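The Second Pair of Fingers

When the courier brought the new fingers, Korkor Atinga signed for them with her left hand, because the right one was still inside the old gripper and she did not want to lose the position.

"Put them by the kettle," she told him, and he did, and he went away down the stairs.

She had worked at Wenia for one winter. Her job was to hold a gripper and do small things with it, over and over, and then to write down how it felt. Before this she had repaired clarinets. Gyu-bin Hong, who hired her, said the clarinets were the reason. He wanted somebody who would notice a bad spring.

The old fingers were called Zadden. They were straight and hard, and they closed with a click she could feel in her elbow. They were excellent with cups. They were excellent with lids and with the corners of books. With a flower they were a disaster, and in the notebook for that month there were 29 flowers, each with one line, and most of the lines said "stem crushed".

The new fingers were called Purkirura. Ju-won Yook had drawn them, and he was too nervous to come and look. He sent a message at lunch which said only: Well?

"Not yet," she wrote back.

Gyu-bin put them on with the small screwdriver. He was a slow man with screws and she liked this about him. When he finished, she opened and closed them near her ear. There was no click. There was a soft sound, like a person turning over in bed in the next room.

"They are too quiet," she said. "How will I know I have it?"

"You will look at it."

"With the other ones I didn't need to look."

He thought about it and wrote it in his own notebook, in pencil. The colour of his pencil was always green, and she had never asked him for the reason.

They began in the afternoon, one flower for each of them, he with his gripper and she with hers. The rule was simple. Take it from the table, carry it to the sink, let it go. If the stem was whole, it counted. Gyu-bin had decided on 13 trials and then supper.

At the first trial she squeezed as she would squeeze with Zadden, and she waited for the click, and of course it did not come. She squeezed more. The stem bent in the middle and she said a word in her grandmother's language.

"Softer," said Gyu-bin.

"I know softer. My hand doesn't know it."

At the fourth trial her hand began to know it.
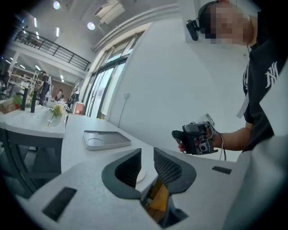

The flower at the sink, and Gyu-bin leaning in with the other gripper.

She stood a moment without moving. It was a pale flower, nearly white, and from where she was the stem looked good, but she had been wrong before from where she was.

"Don't touch it," she said. "I want to go and see it with my own eyes."

She put the gripper down, which she had not done since noon. Her fingers were stiff and they seemed to her very many. She bent over the basin and ran her thumb along the green, slowly, as she used to run it along a key that would not close.

Her phone lit up on the counter. Well? said Ju-won Yook again.

"What do I tell him?" Gyu-bin asked.

"Tell him it needs a click," she said. "And tell him to come and bring more flowers."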